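Silimmont: Teaching a Policy to Put Cloth in a Basket
Project report, second semester
Lumturie Ionescu

3. Collecting the demonstrations

Our original plan was to teleoperate the arm with a gamepad. In May I spent an afternoon trying to pick up a piece of cloth that way and came out with a sore thumb and one usable episode, so the gamepad went back to my cousin. We switched to hand-held grippers, one for each hand, with a camera on each. The demonstrator sits at the table and does the chore while the poses and the video are logged. The arms can learn about it later, in their own time.

The task is simple to state: cloth goes into the basket. We chose black cloth on a pale surface on the theory that it would be easy to segment. It was, apart from the bits where black cloth meets black gripper fingers, a colour clash I would like to blame on the supplier. 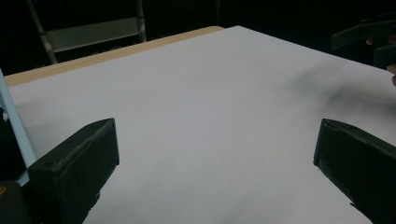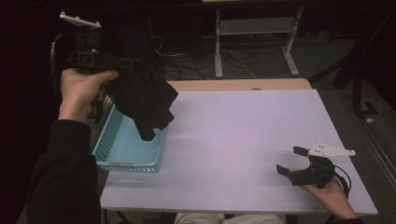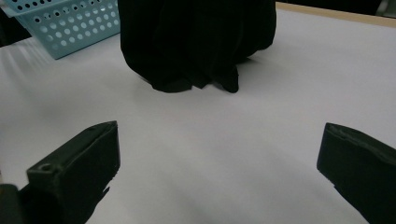
Wrist and head views from the cloth task.

Each episode starts with both grippers open and ends when the demonstrator says "done" out loud. We had a foot pedal for this (the Skimari, built over a long weekend), but it registered every nervous tap as the end of an episode. Speech labelling was slower and a great deal less creative.

3.1 What we kept

We recorded 1,553 episodes and threw out 196. Most of the rejects were tracking dropouts, where the logged pose of one gripper leaves the table and heads for the ceiling. The rest were my fault. I have a habit of hesitating before a grasp, and an early policy trained on my episodes picked this up beautifully. It would hover over the cloth like someone choosing a doughnut.

3.2 Training

The Gashi baseline used only the wrist cameras. Plosari added the head view, which helped with finding the basket and did very little for the grasp itself. Gains flattened out at more than 1,000 episodes, a fact I would have enjoyed knowing before recording the remainder.

Grasps near the edge of the table are still poor in both versions. Section 4 has the failure breakdown, and the calibration notes are in Appendix B.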